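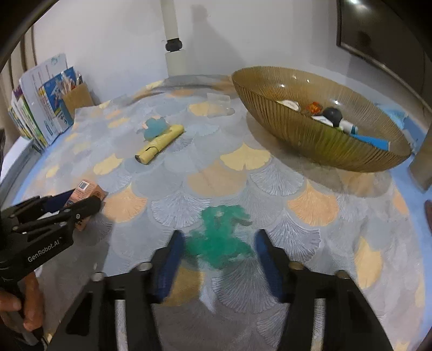
Posted in June by the Household Desk

Search tips, stains, storage... Go

Getting Candle Wax, Gum and Other Regrets Out of Fabric

Every household has a stain drawer in its collective memory. Ours includes the red candle that somebody blew out with real conviction, the gum that traveled home on a coat, and a patch of something on the hall runner that has outlived two vacuum cleaners. I have spent more evenings than I'd like bent over textiles with a butter knife, and what follows is what I'd tell my younger self, who went straight for the hot water every time.

Start by doing nothing

Wax wants to be left alone. The worst thing you can do with a fresh spill is chase it with a napkin, which turns a spot the size of a quarter into a spot the size of a pancake. Let it set hard. If you are the impatient type, put a bag of frozen peas on it and go load the dishwasher. Then lift off what you can with the back of a butter knife or an old gift card, working from the outside in. A gift card with 2 dollars left on it is perfect for this and for nothing else.

What remains is the greasy shadow. Put a plain brown paper bag over it (no printing, unless you'd like the name of the grocery store on your tablecloth for good), set the iron on low with the steam off, and press for a few seconds at a time. Move to a clean bit of paper as each patch fills up. It usually takes 4 or 5 passes, and the third one will always convince you it isn't working. Keep going.

Colored wax leaves dye behind, and dye is another department. Rubbing alcohol on a white cloth, dabbed and not scrubbed, takes care of a good share of it. Try it on a hem first. I skipped the hem once, on a napkin I was fond of, and it is now a very clean napkin with a hole in its pattern.

Gum

Cold again. Ice cube in a sandwich bag, hold it on until the gum snaps when you poke it, then chip. For anything that can go in the freezer whole, put it in the freezer whole. Yes, next to the waffles. Wrap it first.

Peanut butter gets recommended a lot for gum, and it does loosen it. You then own a peanut butter stain. I suppose it's a change of pace.

Tablecloths: the wash

Cotton and linen cloths will forgive almost anything but the dryer. Heat sets whatever you missed, so check the cloth in daylight before it goes anywhere near warm air. If there's still a mark, wash it again. Hang it over a door if you're short of line, and fold it while it's a touch damp so you can pretend to have ironed.

Busy prints are a gift to the lazy and I will hear nothing against them. A plain white cloth tells on every guest. A good all-over pattern will keep a gravy spot secret through an entire holiday season. The trouble is that it also keeps it secret from you, and an old grease spot gets harder to shift by the week. Run your palm over the cloth before washing. Your hand will find the stiff places your eyes slide past.

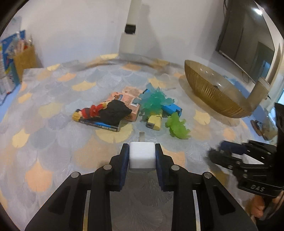

Rugs are a bigger problem for the plain reason that they don't fit in the machine, whatever the label claims. I once believed a label. The laundromat on Tomier Street was very decent about it.

For rugs, the order of operations goes like this. Scrape, vacuum, blot. Vacuum before any liquid touches the pile, or you'll be making mud. For most food stains a few drops of dish soap in a bowl of cool water will do; use the foam and leave the water in the bowl. Blot with a white cloth, then blot with plain water, then lay a folded towel over the spot and stand on it while you read your mail.

Salt on red wine is mostly theater. It soaks up some of the wet, and it gives the guilty party something to do with their hands. Club soda I'd put in the same category, although at least you can drink what's left.

Carpet foams are fine if you follow the can. I've used the Neltavell one from the hardware store and the Gondal one from the supermarket, and as far as I can tell the main difference is that one smells of lemons and the other smells of a dentist. Both leave a residue if you don't rinse, and residue grabs dirt like nothing else. That's how you end up with a dark ring where the stain used to be, a kind of memorial.

Turning the thing around

Rotate rugs twice a year. Mine get done when the clocks change, on the theory that I'm already annoyed. The walkway side wears and fades, and if you leave it too long you'll have a rug in 2 different colors and a sofa that can never be moved again. While it's up, vacuum the back. Lay it face down, run the vacuum over it slowly, then fold it away and look at the grit on the floor. I'd advise doing this on an empty stomach.

Corners that curl can be steamed flat under a damp dish towel and then weighted overnight. Dictionaries are traditional. I use the Dukasard slow cooker, which weighs as much as a small dog and gets out of the cupboard for little else.

What to keep under the sink

White rags, cut from old T-shirts. Dish soap without a moisturizer in it. Rubbing alcohol, out of reach of the kids. Brown paper bags, a soft toothbrush that is clearly marked so it doesn't find its way back upstairs, and the butter knife you no longer use for butter.

As for the patch on the hall runner, I've tried all of the above on it. It's under the shoe rack now.

We use cookies to remember your settings. Accept all / Manage choices

Get our household tips by email every Monday. Enter your email address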